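Search this site Go

Trostgate Preserving Society: minutes, January

Present: Garcia (chair), Stockdale, Bozsik. Apologies: Ellwood.

1. Jar order. 300 jars approved from Hebden. Lids deferred.

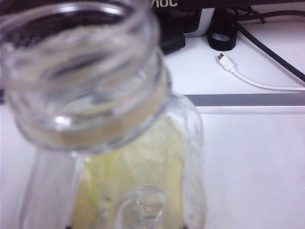 Item 1: clear glass jar, threaded neck.

2. Hall hire. Rusgate rate accepted for 4 sessions. Stockdale to sign.

3. Labels. Batch number and month required on all stock.

Closed 8:48 p.m.

Contact | © Trostgate Preserving Society | Back to top

Comments
Peter Bartoš: Are lids on the next agenda?
K. Stockdale: Yes, item 2.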